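Skondonmont workshop asks when the chores get done for us

If you have ever stood at the sink on a December evening and wondered out loud when a machine is finally going to take over, you would have been in good company at the Bruneo workshop in Skondonmont, where the team behind the Kenell project opened its doors to neighbors, shopkeepers and a fair number of curious kids.

The short answer they gave is "not yet, but come back and ask us again." Kenell has put together a list of 17 everyday jobs, the sort of thing any of us does without thinking - folding a towel, wiping down a counter, plugging in a lamp, putting cans back on a shelf. By the team's own scoring, its machines can manage 8 of them well enough to be trusted alone, and the rest still need a person standing by.
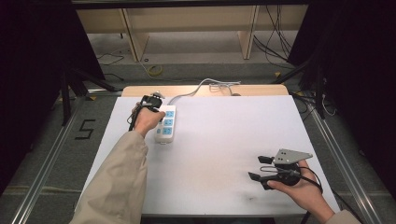 Plugs and cords turn out to be among the stubborn ones, which surprised plenty of visitors who had expected laundry to be the worst of it. A plug has to line up just so, and a cord has a way of wandering off wherever it pleases. The team has gathered 1,400 practice runs of small tabletop jobs like these, and says it would happily take many more.

Shop owners had their own wish lists, naturally. The folks from Chaiyaporn, the grocery across the street, wanted to know about restocking after closing time, and were told that boxes are coming along nicely while soft bags of rice remain a bit of an adventure.

The workshop plans another open evening in the spring, with doors open until 9 p.m. and coffee on - still made by hand, for the time being.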